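Zevstead fare notes, 11/18/18

Virkico changes its hand baggage rules on the Zevstead routes

Virkico has rewritten the baggage terms on its lowest fare for all routes out of Zevstead. The advertised fares are unchanged. The difference is in what the lowest fare includes, and it affects any comparison made with prices saved in October or earlier.

Under the old terms the lowest fare covered one cabin bag in the overhead bin and one small item under the seat. Under the new terms it covers the small item only. A cabin bag is now a paid extra at $56 each way if bought with the ticket, and $80 each way if added at the airport. The checked bag price has not moved.

The rule goes by the date of purchase, not the date of travel. Tickets issued before the change keep the old allowance, including for flights next summer. If such a ticket is changed to a different flight, the airline reissues it under the current terms and the cabin bag is lost. A name correction does not count as a reissue.

The standard fare still includes the cabin bag. On the Zevstead to Bansal route the gap between the lowest and standard fares is now smaller than the price of a cabin bag in both directions, on most of the dates we checked. Anyone traveling with more than an under-seat bag should price the standard fare first. On Zevstead to Serkel the gap is wider. A round trip on the lowest fare was $183, and adding a cabin bag both ways brings it to $295. The standard fare on the same flights was higher than that on weekends and lower on most other days.

Size limits for the under-seat item are the same as before, but the wording is stricter. Wheels and handles now count toward the measurement. Soft bags are accepted if they fit the sizer without force. A coat may be carried over the arm, and clothing in its pockets is not weighed.
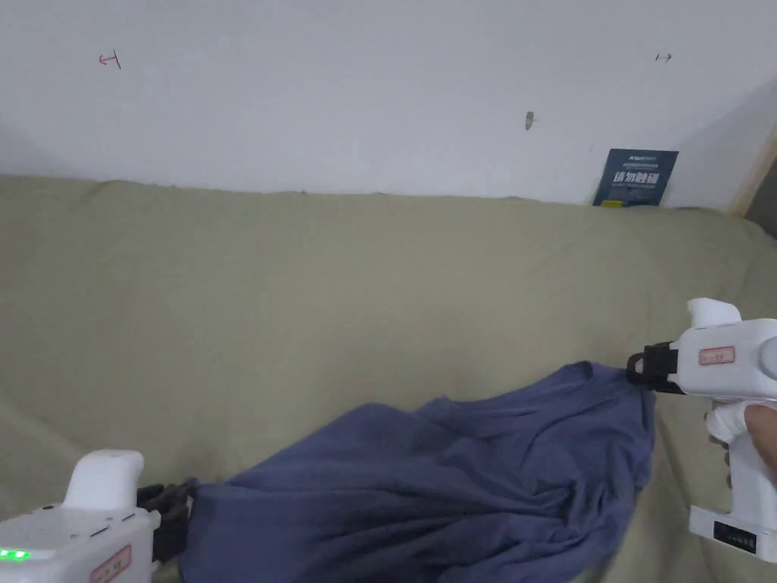 One reader in Bansal wrote that the gate staff there had her put her bag in the sizer on the way out, and that on the return from Zevstead only bags with wheels were checked. She had bought under the old terms and had to show the purchase date on her receipt. The boarding pass did not carry it.

That matches what we have from other routes. The boarding pass prints the fare class but not the issue date, and the two versions of the lowest fare share the same class code. Keep the receipt email on your phone or print it. The airline's app shows the issue date under payment details, but that page needs a connection.

Connections are a separate case. Where Virkico sells a ticket with a partner flight beyond Serkel, the allowance of the first flight applies to the whole trip. A ticket that starts on the partner therefore keeps the partner's allowance on the Virkico leg. The booking page does not show this until the payment step, where it appears under "conditions."

Two fare searches we tested still listed the cabin bag as included. Treat the airline's own payment page as the correct source until the feeds are updated.

Reader comments

Is the $80 charged at the bag drop or only at the gate? I was quoted the same price at both in Zevstead.

Same at both. It goes up only if you are already on the aircraft side, and they would not tell me the figure.

Changed my Serkel flight by one day and lost the bag. The fee screen did say so, in small type near the bottom.

Does an under-seat bag plus a duty free bag still work?

Recent items

Bansal airport bus: winter timetable
5 fare rules to check before a name change
Serkel in the off season: which flights are cut
How long Virkico vouchers stay valid
Seat selection fees compared, October update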